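Lavanya Sastry had never driven a robot arm when she joined Trirkow in May. Now she spends her shifts showing a pair of them how to handle bowls, one attempt after another.

"I move the controls and the arms follow," she says. "Every run gets saved, and the model learns from the saved runs."

A shift is 18 to 20 good runs an hour, with a break every 2 hours. The current set will hold 3,000 when it is finished. Runs with a long pause in them are thrown out – the model picks up the pause along with everything else.

"The first week I kept stopping to think," Sastry says. "You have to decide where you're going before you close the fingers."

She finds rims the hardest part. Come in too low and the finger pushes the bowl away. Stacks are slower still, and she often works from the wrist view alone.

Does she ever guide the arms by hand? "For short moves, yes. For anything with two arms I'd want the controls." 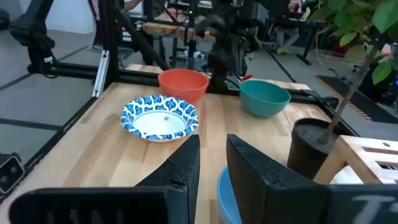
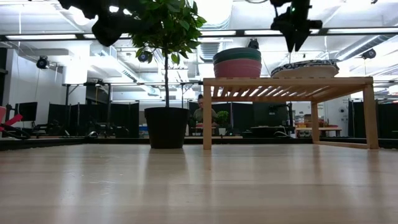
Bowls, a potted plant and the arms at Trirkow.

Interview by the Vutemville desk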